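We use cookies to remember your reading settings. Accept | Manage preferences

Slack-first teaching

Slack-first teaching is a way of showing a two-armed robot how to handle cables, cords and other floppy things. The person doing the teaching spends the first part of every demonstration dealing with the loose length of the cable, and only afterward goes for the plug. I've been writing the robot entries on this site for a while now, and this is the one I get the most mail about, so I'm giving it a proper rewrite (the old version was mostly links, and half of them were dead).

The name comes from a group at Skamier, where Rima Hattar and her coworkers were trying to get a pair of arms to pick up a cord from a table and bring the end of it to a socket. They had plenty of demonstrations and a policy that looked great on a short cord. Give it a long one and everything went sideways! The arm would grab the plug, head off toward the socket, and drag a whole nest of loops along behind it. Sometimes the loops caught on the other arm. Sometimes they pulled tight and yanked the plug out of the fingers.

Where the idea came from

Hattar's own account, which I like a lot, is that she watched a friend put up holiday lights and noticed how much of the job was just walking along the string and shaking it out. People do this with garden hoses too, and with vacuum cleaners. You sort out the loose part first, without thinking of it as a step. When you sit down to teach a robot, though, you're thinking about the plug, because the plug is where the task ends, and so your hands rush there.

So the Skamier group changed what they asked of their teachers. Nothing in the software was touched at first. The instruction was simply that no one could grasp a connector until the slack had been moved out of the path between the two arms. Teachers hated it for a day or two (it feels slow, and it is slow) and then mostly stopped noticing.

How it works

The setup is pretty ordinary. Two arms stand at a table, a person steers them, and everything gets recorded: joint positions, how far open each gripper is, and video from small cameras, including ones at the wrists. Later a neural network is trained to produce the same kind of motion from the same kind of video. That general approach is called imitation learning, and it has its own long entry here, so I'll skip the history.

Wrist cameras matter a great deal in this method, and they're a mixed blessing. They get wonderfully close to the work. They also spend their whole lives staring at the robot's own hardware, with a finger planted right in the middle of the view and a good part of the table hidden behind it.

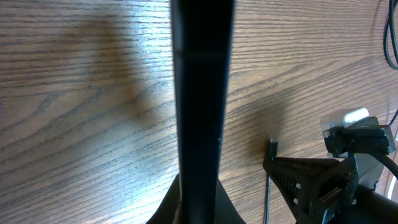

A thin dark cord is a nasty thing to find in video like that. So much of what surrounds it is also dark and thin: the arm's own wiring, the edge of a bracket, a soft shadow lying across the wood grain. A policy trained on plug-first demonstrations tends to learn a shortcut, something like "go to where the plug usually is," and ignores the rest of the cord altogether. It has never had a reason to look at it. With slack-first demonstrations, the early part of every recording is all about the loose length, and the network has to pay attention to where it lies or it can't copy the motion at all.

I should say a word about phases, since people write to me confused. In the original version there are two. The slack phase covers everything up to the first grasp of a connector, and the plug phase is the rest. The teacher presses a foot pedal at the changeover, which puts a mark in the recording. You don't strictly need the mark. The Skamier people trained with it and without it and got much the same behavior, but they kept the pedal because it made bad recordings easy to find: if the pedal press came before the slack had been moved, out went the recording.

What counts as slack

This turned into a bigger argument than you'd expect. A cord lying in loose loops is slack, everyone agrees on that. But what about a cord that runs straight and has one lazy bend in it? What about a length that's hidden behind something? The group's written rule, in its final form, says that slack is any part of the cord that would cross the space between the grippers if the plug were lifted straight up. I've tried explaining this to three different people at my kitchen table with a phone charger and it does make sense once you have the thing in front of you.

Overlapping loops get special treatment. If one loop lies across another, the teacher is supposed to move the upper one first, and to push it sideways along the table without picking it up. Lifting is tempting. It's also how you make knots.

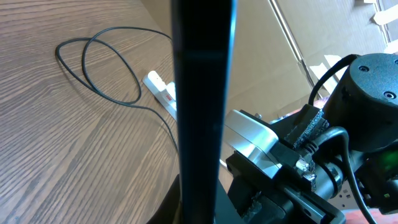

Photo: Skamier / wrist camera view

Other stuff on the table complicates things further. A power strip, for example, is heavy enough to stay put when a cord slides against it, and a cord can end up hooked around one corner. The rule of thumb is to pull the slack away from any heavy object before pulling it away from the arms. Some teachers do it the other way around and seem to get on fine, so I wouldn't treat this as gospel.

Results

The main study used 887 demonstrations, collected by 4 teachers. (Fewer than I'd guessed before I read it! Cable work has a reputation for being data-hungry.) The trained policy was then given 80 trials on cords it hadn't met in training, with the starting layout changed by hand each time. The group compared it with a plug-first policy trained on the same number of recordings from the same teachers.

The slack-first policy came out ahead on long cords, clearly so, and the gap was widest when the cord began in overlapping loops. On short cords there was hardly any difference, and the slack-first one took longer. That second part gets dropped from nearly every retelling I've seen, and I think it's a shame, because it tells you when you'd want the method. If your cords are short, just go for the plug.

There was one more finding that I find charming. When the slack-first policy dropped a plug, it often went back and tidied the cord before trying again. No demonstration had shown a recovery like that. The likely explanation is fairly plain: after a drop, the table looks a lot like the start of a recording, and so the policy does what the start of a recording calls for. Still, it's fun to read about.

Later work

A team working on the Kurnport project repeated the study with a different pair of arms and a much bigger pile of recordings, 3,926 in all. They found the same advantage on long cords, though a smaller one, and they suggested that with enough data a plug-first policy begins to pick up slack handling by itself. Hattar disagrees with that reading. Her view is that the Kurnport teachers had already been tidying cords out of habit, so their plug-first recordings weren't really plug-first. I've gone back and forth on this and currently lean her way, but the recordings would need to be sorted by hand to settle it and I don't know of anyone who's volunteered.

Cunha, a small outfit that builds wire harnesses, tried a version with three phases, where the extra one straightens the last stretch of cord right before the plug. They reported fewer crooked insertions. The write-up is short and skips a lot, including what cords they used.

There's also Verora, a free labeling tool that lets you mark the changeover point after the fact, for recordings made without a pedal. I've used it a little. It's fiddly to install and very pleasant once it runs.

Criticism

The usual complaint is about time. Every demonstration gets longer, and teachers are paid by the hour. Supporters answer that you end up throwing fewer recordings away, and both sides have a point, and I haven't seen anybody publish the full cost either way.

A second complaint is that the method bakes in one person's idea of tidy. Different teachers push loops to different sides of the table, and a network trained on all of them can dither between left and right, nudging the cord back and forth. The Skamier group ran into this early on. Their fix was to have everyone push slack toward the nearer table edge, which mostly cured it, although a cord lying dead center could still set it off.

The third one is more about words than robots. Some researchers feel that "slack-first" is just careful demonstration with a label stuck on it, and that good teachers have always worked this way. Could be! I'd still say the label was useful, since it got people to write down what careful meant, and you can argue with a written rule.

See also

Imitation learning
Deformable object handling
Two-armed manipulation
Wrist cameras

This entry was last reworked in September. If you've run slack-first teaching on ropes or hoses I'd love to hear about it, as everything I have so far is electrical cords.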